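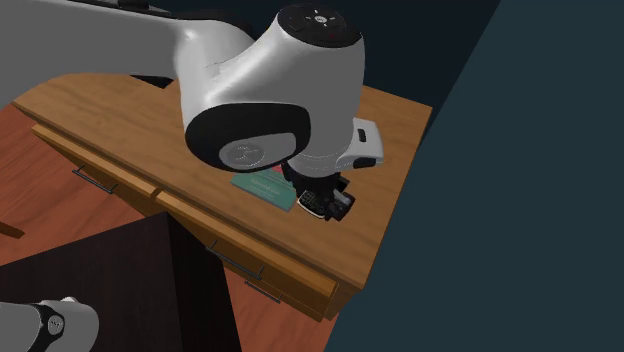 4. Setting up the watering zones

Read this section before you open the valve box. The Prutano controller will offer to set up your zones for you, and you should say no. Its automatic plan assumes flat ground, even sun and one kind of soil. I have yet to walk a garden that had all three.

4.1 Before you start

You need the planting plan, a flathead screwdriver, a notepad and a second person to stand out by the sprinklers. The Soris phone app claims to replace the second person. It tells you that a valve has been told to open. Whether water is coming out at the far end of the line is a separate question.

Caution: Shut off the main supply before removing any valve cover. The "Pause" button on the controller is not a shutoff.

4.2 Naming the zones

1. Turn the dial to SETUP and hold OK until the display blinks.
2. Choose MANUAL. If the screen goes back to AUTO, which it did on two of our installs, choose MANUAL again and wait for the beep.
3. Open the zones one at a time and write down what gets watered. Do not trust the tags on the wires. They were right when somebody tied them on.
4. Give each zone a name you will still understand in December. "Upper terrace, lavender" is fine. "Zone B new" is not.
5. Press SAVE after every name. The manual from the maker says names are saved as you go. Ours weren't.

Note: The controller accepts up to 18 zones. A large garden with terraces, a lawn and a pond edge can use those up quickly, so group beds by how thirsty they are and leave a few slots free.

4.3 Setting run times

1. Start every planted zone at 10 minutes, early in the morning.
2. After the first run, push a trowel into the soil in the driest-looking spot and again in the wettest-looking one.
3. If the dry spot is dry below the first couple of inches, add two minutes. If water is standing in the low spot, split the run in half with a rest between.
4. Repeat for a week before you touch the seasonal settings.

The controller has a feature called Smart Adjust, which is supposed to shorten runs after rain. It works from a forecast for the general area. On a hillside site the forecast and the hillside often disagree. Leave it off for the first season, keep your own notes, and then decide if it has earned a try.

Caution: Never run a slope zone and the zone directly below it back to back. The lower bed ends up getting both.

4.4 Soil sensors

The Omedine probes are optional, and I would treat them that way. A probe tells you about the handful of soil it is stuck in. Gavin Shearer, who laid out the trial beds at the Antoniadis garden, put two in the same border and got readings that would have called for opposite settings. Both probes passed their self-test.

If you do use them:

1. Push the probe in at a slant, clear of any dripper.
2. Water the spot by hand and let it settle overnight.
3. Pair the probe from the SENSORS menu. Allow almost 10 minutes, whatever the progress bar says.
4. Check the reading against your trowel before linking the probe to a zone.

Note: Error 128 means the probe has lost its signal. The help screen suggests a new battery. Try moving the nearest metal edging first — that has fixed it more often for us.

4.5 Locking the program

1. Go to OPTIONS, then LOCK, and pick a code.
2. Write the code inside the valve box lid in permanent marker.
3. Run all zones once more from start to finish with the lock on.

If a zone skips during this run, go back to 4.2 and check its wire before changing any times. For ponds, rills and anything else with a pump, see section 5.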